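The table that is never cleared

By Annatjie Mkhize

The kettle at Setgate takes forever, and it was while we stood waiting for it that Chaminda Selvanayagam began to tell me about spoons. He had spent most of the autumn on spoons. Before that it was mugs, and before mugs there was a long and apparently unhappy period with anything shiny. He is a softly spoken man with a cardigan for every colour of weather, and he talks about kitchen objects the way my uncle used to talk about horses, with great affection and no trust whatsoever.

Chaminda and his colleagues write the software that decides what a robot arm ought to do next. They call it Ullar, after a neighbour's dog who would fetch things nobody had thrown. Given a short instruction and whatever the cameras report, Ullar has to work out what is on the table, which of those things it has been asked about, where the fingers should go and how the arm can get there without knocking the rest about. Nearly all of its schooling happens in simulation, in a dining room that exists only on the machines in the next room – a room I never saw without its door propped open, on account of the heat.

I had expected the simulated world to be tidy. I suppose I thought that if you were building a room out of numbers you would build a nice bare one. But Vusumuzi Zulu, who furnishes these rooms, likes clutter, and he gets quite animated on the subject (we lost the better part of a morning to it, and I wasn't sorry). He wants bowls and books and bread. A planner that has only met one object at a time, he told me, learns to be bold, and boldness is no use to you at a real kitchen table with someone's breakfast still on it.
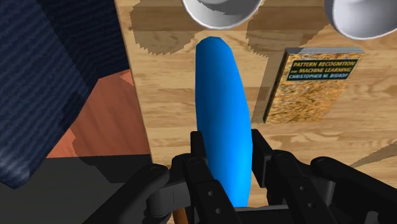
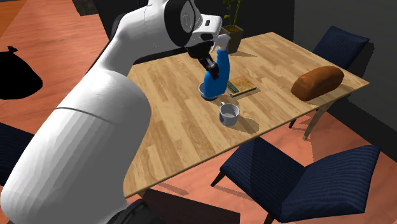 Two views of simulated tabletop work, the first from close in at the gripper and the second from across the room.

The overnight batch is 300 runs, and by the time the staff come in there is a page of results waiting, sorted with the worst at the top. Nektarios Athanasiadis reads it standing up, still in his bicycle helmet some mornings. He showed me how they go through a failure. First you ask whether perception was wrong, whether the software believed an object was somewhere it wasn't. If that looks all right you go on to the grasp, and then the path, and then the dull business of timing, where two parts of the program each behaved perfectly well but one was listening to old news. That last sort takes the longest to find. He once chased one for 17 days and it came down to a single line that somebody had copied from an older project, Mahlangu, and he still can't say the name without lowering his voice a little.

What I enjoyed most, and I stayed far longer than I was asked to, was the replay tool. It was Rachid El Fassi's idea, built in the evenings because he was tired of squinting at log files. You can drag a slider back and forth and see what the planner was weighing up at each moment, all the paths it considered drawn as thin coloured threads, almost 2,000 of them for one ordinary reach. Most are dropped in an instant. One gets thicker and the arm follows it. I found I was cheering for particular threads, which made Rachid laugh, though he admitted he does it too.

They are careful about promises here. A simulated bowl will sit where you put it, and a real one might have a bit of soap on it, or a chip, or be your grandmother's. The team's trials on a physical arm are due to begin in September over at Lindelwood, with nine tasks chosen from the list, and Chaminda has already been around the second-hand shops for crockery. He bought a good deal more than they need. When I left he was unwrapping a gravy boat from its newspaper and turning it this way and that under the desk lamp, wondering aloud where on earth you'd hold it.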